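Rilon Community Kitchen: progress report to Pimance
Period covered: to the end of November
Prepared by Noémi Veres

Summary
The kitchen equipment part of the grant is on schedule. We have spent the money set aside for small tools and storage and have started on the worktops. The cold store has slipped and is dealt with under Next steps.

Sessions
We ran 19 cooking sessions in the period. Four had to be moved to the afternoon when the hot water was off. Bread and baking remain the best attended, and we have added a second baking session each month.

Small tools and storage
The order from Celleo came in two deliveries. Everything on the list has arrived except five mixing bowls, which are on back order. Graters, baskets and bins are now kept by the tables and no longer in the corridor cupboard, so setting up takes less time. The bins are also used for carrying things to the sink at the end.

The wooden tabletops are holding up well. There are some fine scuffs and thin curved scratches, and we will look at resealing in the spring.
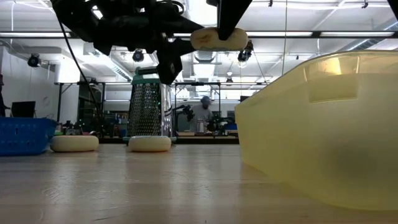 Next steps
Major has given a new date for fitting the cold store shelves, in the first half of next quarter. The extra cost is £200 and can be met from the contingency line. We ask Pimance to confirm this in writing before we place the order.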